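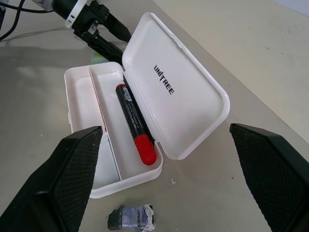

Nasora Event Tracker: quest data for the mobile game Gellau

Version 3, last touched 29 April 2018

Contents

quests.csv has one row per quest step, 989 rows in all. packs.csv lists the 311 reward packs and which event hands them out. notes.txt is where I complain.

Where it came from

I played the game. A lot. Text was typed in by hand from the quest screens, so the typos are mine, except for "Collect the Beltov Lantren", which is how the game spells it. Žydrūnas Lepik checked the winter rows and found more mistakes than I care to list.

Columns

quest_id: my own numbering. The game has one too, but it changes with every patch.
event: short name, lowercase.
wait_min: minutes before the step finishes if you don't pay.
gem_cost: what it costs to stop waiting. Brace yourself.
repeatable: yes, no, or "says yes".
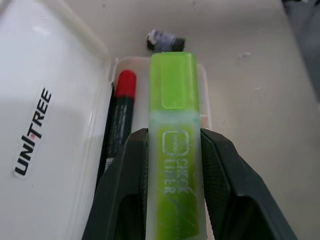
Known problems

The Liepiña Harbor event ran in November and I missed the last two steps due to having a job. Those cells are blank. Please don't fill them from the wiki, which got them from an older copy of this file.

Drop rates rest on 200 opened packs. That is enough to be annoyed by and too few to prove anything.

Waits over a day are still in minutes. Sorry.

Use

Take it, change it, put it in your own tracker. A credit is nice. If you send fixes, include a screenshot of the quest screen and use semicolons in the csv, as several quest names have commas in them.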